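Subject: Re: [gretero-dev] Proposal: make the learned grasp scorer the default in 0.9

On Khalil Azar's message, 14:20:

> We ran the new scorer against the Bredetum set over lunch and it beat
> the geometric one in every category. I'd like to flip the default
> before the October freeze and drop the old code path in the release
> after. Planner changes are 32 lines, all in `candidate_rank.cpp`.
> Any objections?

Yes, a few.

The Bredetum set is 3,000 depth crops, and as far as I can tell from Lizelle's notes every one of them was taken with the arm out of view. That's fine for ranking grasps on a clean table. It says very little about what the scorer does once the arm's own links and cables show up in the cloud, and on our bench they always do. The self filter works from the URDF. The URDF knows about links. It has never heard of a cable.

I replayed 23 of my own logs with `scorer: learned` and nothing else changed. In 4 of them the top candidate was on the arm. The old scorer put those same points far down the list, for the dumb reason that it throws out anything thinner than `min_width`. Crude, but I know what it does when it's wrong.

Shiny things are the other half. Depth on polished metal is full of holes, and the new scorer seems happy to fill them in with something plausible – with high confidence, too. I'd want to see results on metal cups and lids split out before I believe "every category". Were there any in the set? The category list has "kitchen" and stops there.

What would change my mind:

- a replay with cables in the cloud, scored separately
- confidence plotted against missing depth, per object
- the planner refusing any candidate within `self_padding` of a link, whichever scorer is on

The third one I'd merge tomorrow regardless. Kaisu had a branch for it (`witum/padding-check`) and I don't know why it stalled.

Also, please don't drop the geometric path one release later. Nkuna are still pinned to it and Ibrahim can tell you how the last removal went for them.

I'm not against the thing. Put it behind the flag, leave the default alone, and let's look again once somebody has numbers from a table that looks like mine.

Duarte

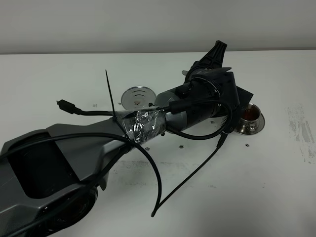 My bench: cables over the arm, metal disc behind it, metal cup and saucer past the gripper.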